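I have been trying to sleep properly for two years, and I can report that the advice industry is doing very well out of it. My friend Dayana Rengifo swears by a bedtime of nine-thirty. Dayana also falls asleep in dentists' chairs, so I don't know that her data is any good.

The latest theory, from a book I paid too much for, is that a bed should be used for sleeping and very little else. You train your brain, apparently, the way you'd train a spaniel. Mine has been trained to eat toast and answer email in there. 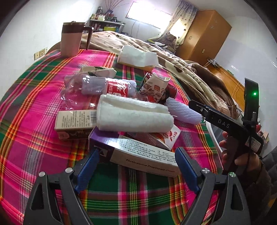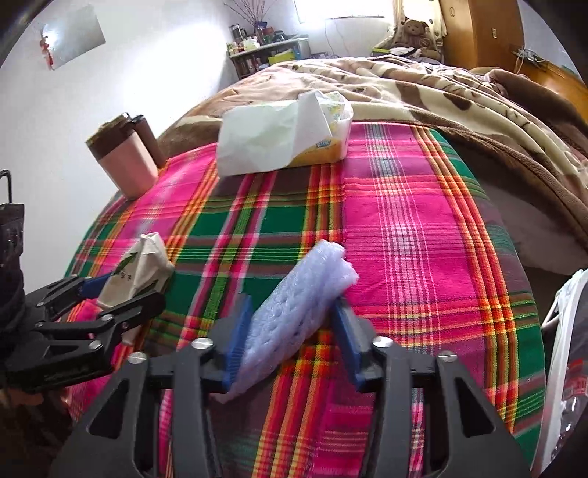
The book also wants everything in the bedroom to be gray, or "oatmeal," a color I associate mainly with hospitals and oatmeal. Calm colors, calm mind. I slept like a log at my aunt's house every August until I was twelve, in a room with orange curtains and a clock that sounded like someone chopping carrots. So I'm not giving up hot pink stripes on the word of a man with a podcast. The toast I'm prepared to discuss.

Week one went badly. You're supposed to get up if you're still awake after a while and do something dull in another room. I alphabetized the spices and felt terrific, and by then it was ten past four.

Week two I bought a Gillora pillow for $349, and I lie awake thinking about the $349. They give you 500 days to send it back. I've kept the box.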